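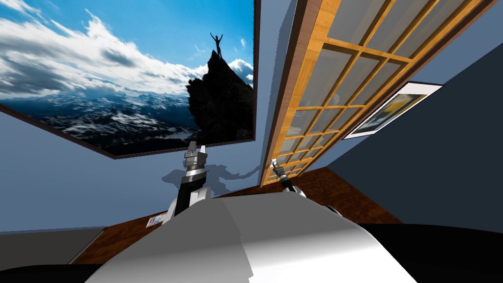
Nervous about my first proper mountain hike at 50 - where do I start?

Posted by Callum Nisbet

Hello all, I hope this is the right section. I turned 50 in February and promised myself that this would be the year I got up something taller than the hill behind the library. My brother-in-law swears by the Menzies trail outside Norkport, and he says any reasonably fit person can manage it in a day. The trouble is that he has been hiking since he was a boy and I have been sitting at a desk since I was one, more or less. I walk the dog every morning and can do a couple of hours on the flat without any bother, but stairs still get me puffing. How long should I give myself to train, and do I need to spend a fortune on boots? My knees are all right, touch wood. My wife would like me to mention that I get grumpy when I'm hungry, in case that changes anybody's advice.

Gillespie Matheson

Welcome, Callum, and good for you! I was 65 when I did the Menzies trail for the first time, so you have a head start on me. The climb is a bit more than 1,000 feet from the lower parking lot, and most of it comes in the second half, right when you were thinking it was easy. I'd give yourself two months. Keep up the dog walks, but swap 2 of them each week for something with a slope, and carry a small pack with a water bottle and a sweater in it so your shoulders get used to the idea.

On boots, please don't spend a fortune. Go to a shop late in the afternoon when your feet have swollen a little, bring the socks you plan to wear, and walk down a ramp if they have one. If your toes bump the front, go up half a size. Then wear them around the house and to the grocery store for a couple of weeks. I skipped that part once and came down from Nurkell in my camp sandals, with my boots tied around my neck.

For your wife's sake, eat before you're hungry. I have half a sandwich at the first bench and the other half at the top, and I keep a bag of nuts and raisins in my coat pocket where I can reach it without stopping. Start by seven in the morning if you can, check the forecast the night before, and pick a time to turn around even if you haven't reached the top by then. Going down is harder on the knees than going up, so a pair of walking poles is money well spent - mine are secondhand and perfectly good. Do write back and tell us how you got on.

moltmont_mike

just go. took my kids up in sneakers and it was fine. parking fills up early tho and the restroom at the bottom is locked in winter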